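Brevcombe Shared Kitchen
Walk-through checklist, December
Completed by: Renato Zapata
Areas: entry, main counter, storage, sinks, rear hall

1. Entry and exits
Front door opens fully: OK
Rear door opens fully: OK, but the closer is stiff. Onuoha has been asked to adjust it.
Exit sign lit on battery test: OK
Hall clear of boxes: NO. Flour delivery was stacked on the left side. Moved during the walk-through.

2. Fire
Extinguisher gauge in green: OK
Tag current: OK
Fire blanket on hook: OK
Smoke alarm test: OK on second press. Replace battery before the next walk-through.
Comment: the extinguisher is partly hidden by the coat rack. Same comment as last time. Please move the rack.

3. Counter storage
Drawers run smoothly and stay on their slides: OK
Drawers closed when not in use: see comment
Nothing heavy stored on top of units: OK
Comment: a drawer left open at hip height catches sleeves and apron strings. Close it after each use.

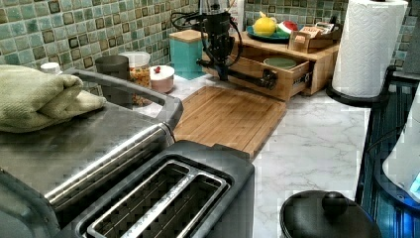 Item 3. Bamboo drawer unit, lower drawer partly open, green plate inside.

4. Electrical
Outlets by sinks trip and reset: OK, 3 tested
Cords free of cuts: OK, except the Jendier mixer. Outer cover is split near the plug. Tagged and taken out of use.
No extension cords across walkways: OK
Total load on counter circuit: nearly 4000 watts if everything is switched on together, which is too much. Do not run the kettle and the mixer at the same time as an oven.

5. Countertop appliances and boards
Tops of toaster ovens kept clear: NO. Cloths and towels go on the rail.
Crumb trays emptied: OK
Cutting boards free of deep cuts: OK
Boards steady on the counter: put a damp cloth under any board that slides.

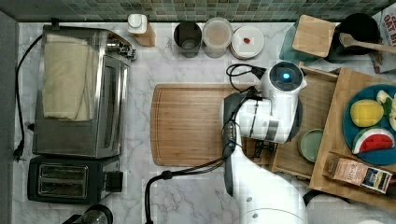
Boards with a groove need extra scrubbing along the channel. Wash, rinse and stand on edge to dry. Do not leave them soaking in the sink.

6. Water and floors
Hot water at both sinks: OK
Leaks under sinks: slow drip at sink 2. Bucket in place, Stullenix to repair.
Floor mats flat: one corner curling by the dishwasher. Replace.
Sanitizer mixed to label strength: OK

7. Open items
Rear door closer (Onuoha)
Coat rack
Smoke alarm battery
Mixer cord
Sink 2 drip (Stullenix)
Floor mat

Result: pass with comments. Sheet goes in the binder by the rear door.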